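November, simulator diary: gripper week

Spent most of the day swapping grippers on the virtual arm, and I'm finally starting to have opinions! The Jollow went on first. It's the flat-fingered one, two gray blades on a wide rounded palm, and I parked it wide open near the right edge of the brown marbled table to get a feel for the view from the wrist.

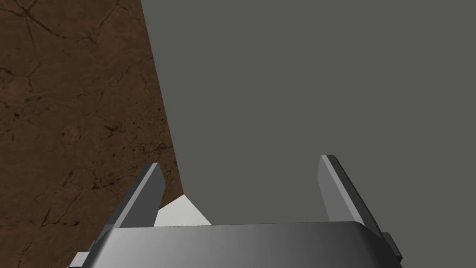 Jollow vs. Zarine

So the Jollow is easy to like. From the wrist camera I can see both fingers and the gap between them, and I can tell right away when one finger is past the table edge (I used to find that out from the collision log). What bugs me is the palm. It eats up the whole bottom of the view, and when I come in low I lose whatever is right under it.

The Zarine has a skinnier palm and I wanted it to win, I really did. I ran 2000 grasps with each, so 4000 in all, same seeds, same controller settings. The Zarine dropped 173 more than the Jollow did. Ouch. Most of those were thin things lying flat, and I think its fingertips are just too round for that.

Still to do: move the camera up 8 millimeters on the Jollow and see if the palm gets out of my way. Also try the Brurnelach controller again, the old one gets twitchy on the last bit of the approach and I'm tired of babysitting the gains.

It's past eleven and the fan on this computer is screaming. Camera mount first thing tomorrow, then the controller.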